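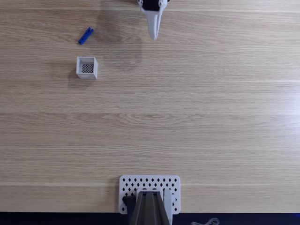

How do you teach a robot to put a clothespin in a box if you don't know how to write a line of code?

You do the job yourself, with the robot's arm doing the moving, and you do it again and again until there are enough good tries for a computer to learn from.

I had heard that answer several times before I went out to Nevach in July, and I nodded along each time the way you nod when somebody explains how a clutch works. I understood it a good deal better after an afternoon in a chair at the Imo workshop, holding the controls myself and trying to get two white plastic fingers to close on one small blue clothespin.

Imo is a little outfit with a long room, a kettle and a great many clothespins. The people there call the job "pin to box," and it is the first one they hand to anybody new. The pin lies on the table, the box stands nearby with its top open, and the gripper waits above the wood with its fingers shut, looking for all the world like a bird making up its mind. One try from start to finish is an episode. A good day's work for a practiced hand is up to 333 of them, and I will tell you now that I managed 16, of which the log kept 13.

What threw me was the angle. A clothespin on its side hardly ever lies square to you, so the fingers have to turn to meet it, and my own wrist kept wanting to turn the other way (I am told this passes by the second morning). I came down too fast, then too slowly, then at a perfectly sensible speed with the fingers still closed. The three tries that were thrown out were all ones where I had stopped in midair to think. The computer learns the pauses along with everything else, and a robot that has picked up my habit of dithering over a box is no use to anybody.

So you learn to be plain about it. Open the fingers on the way down, close, lift, carry, let go. Then the pin goes back on the table somewhere new, pointing some other way, and the box gets nudged along a bit too, and off you go again. The moving about matters more than I would have guessed. An early batch had been recorded with the pin always in the same spot, and the arm trained on it would reach for that spot with great confidence whether there was a pin there or not.

I asked why clothespins, and got a longer answer than I expected, most of it over tea. They are cheap, they are light, they are bright enough for a camera to find against pale wood, and they are just awkward enough in shape that a lazy grip will drop them. The project this all feeds into, called Mtshali, is meant to help with sorting small household things, and the group would sooner get one humble object right than ten of them halfway. There was talk of moving on to bottle caps in the fall. The software that gathers the episodes is named Jirkard, and it has a cheerful little chime for a kept one, which I found myself working for like a kid after gold stars!

By five o'clock my shoulders ached and my last few tries were rather smooth, if I may say so. They have gone into the pile with all the others, dull and useful, and I did ask to be let know when the arm has had its lesson.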